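Nerys Landeg had the kettle on before I'd found a place to put my coat, and we were well into our second cup when we got around to retirement plans, the subject I'd come to Morkdale to ask her about. She has been doing the books for small family firms here for most of her working life, and she still answers her own phone.

"People come in with a shoebox and a worried face," she told me. "They've left a job at Workberg, say, and they've got an old 401(k) sitting there, and a brother-in-law has told them to cash it in. I tell them, please, sit down, don't sign anything today!"

What worries her most is the check made out to the worker. When the money goes straight from the old plan to the new account, she explained, there's usually very little to fret over. When it goes by way of the worker's own hands, the plan generally holds back tax, and the clock starts on getting the full sum into the new account. 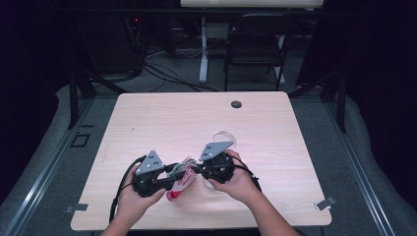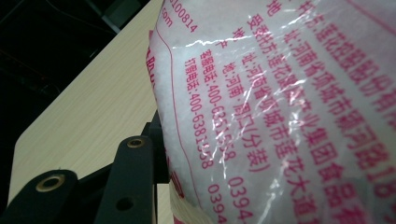
"Bilal Masri had one of those," she said (he runs a small print business in Jillerby, and was quite happy for me to use his name). "The check came in August and he put it in his regular savings, bless him, and went off to visit his daughter. He was $1,459 short when we sat down together, and he had to find it out of his own pocket to make the rollover whole."

Did he get it back? "At tax time, yes, as a credit. But he had 4 very uncomfortable weeks first."

I asked whether things get simpler as people get older, and she laughed so hard she had to put her cup down. She has a client of 70, still working three mornings a week and still paying in, who wants to know every spring whether he has to start taking money out yet. "I go through it with him each time, and I look it up each time too, as the ages have moved more than once."

Her fee for that first talk is $100, and she'd like people to come before they've filled in the form. "Bring the shoebox," she said, walking me out to the car. "Bring the letter from the plan as well, even if you haven't opened it."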